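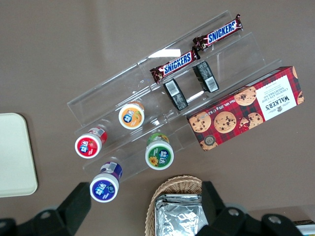

계단식 진열대

계단식 진열대(階段式陳列臺)는 높이가 서로 다른 선반을 앞에서 뒤로 갈수록 높아지도록 배열한 소형 진열 기구이다. 단형 진열대 또는 층단 진열대라고도 한다. 상점의 계산대, 다과 탁자, 사무실 휴게 공간 등에서 과자, 음료, 화장품, 소형 모형을 올려 두는 데 쓰인다. 재료로는 투명 아크릴이 널리 쓰이며, 목재, 금속, 골판지 제품도 있다.

구조

일반적인 제품은 두 단에서 다섯 단으로 이루어진다. 각 단은 수평의 디딤판과 이를 받치는 수직판으로 구성되고, 양옆에 측판을 대는 형식과 판재 한 장을 연속으로 꺾어 만드는 형식으로 나뉜다. 전자는 하중에 강하고 후자는 이음매가 적어 청소가 쉽다. 단의 깊이는 올려놓을 물품의 바닥 치수에 따라 정한다. 앞턱을 세운 제품은 병이나 원통형 용기가 미끄러지는 것을 막아 준다.

재료

투명 아크릴은 뒤쪽 물품을 가리지 않고 가벼우나, 표면에 흠집이 나기 쉽고 조명 아래에서는 모서리와 윗면에 반사광이 생긴다. 알코올이 든 세정제는 미세 균열을 일으킬 수 있으므로 중성 세제를 묽게 탄 물과 부드러운 천으로 닦는다. 목재 제품은 반사가 적은 대신 습기에 약하다.

배치

키가 큰 물품은 뒤쪽에, 낮은 물품은 앞쪽에 두는 것이 기본이다. 다만 스니커즈와 같은 막대형 초콜릿은 눕혀 놓으면 높이가 낮으므로 맨 윗단에 길이 방향으로 이어 놓기도 한다. 작은 상자는 세워 두면 단의 폭을 절약할 수 있다. 워커스 쇼트브레드처럼 긴 상자에 든 과자는 한 단의 길이를 넘는 경우가 있어 맨 아랫단이나 진열대 옆의 탁자 면을 함께 이용한다. 바코드가 붙은 면은 뒤쪽이나 아래쪽으로 돌리는 것이 관례이나, 재고 확인이 잦은 곳에서는 위로 향하게 둔다.

규격과 보급

진열 기구 제조사 프린다크(Prindach)의 소형 아크릴 제품군은 단마다 500그램을 허용 하중으로 정하고 있으며, 품번 201은 세 단, 품번 11은 두 단 제품이다. 설계자 꾸옌 브엉(Quyên Vương)은 측판을 없앤 접이식 구조를 제안하였고, 이 구조는 이후 클렐티스(Cleltis)의 조립식 제품에도 채택되었다.

같이 보기

진열장
케이크 스탠드
향신료 선반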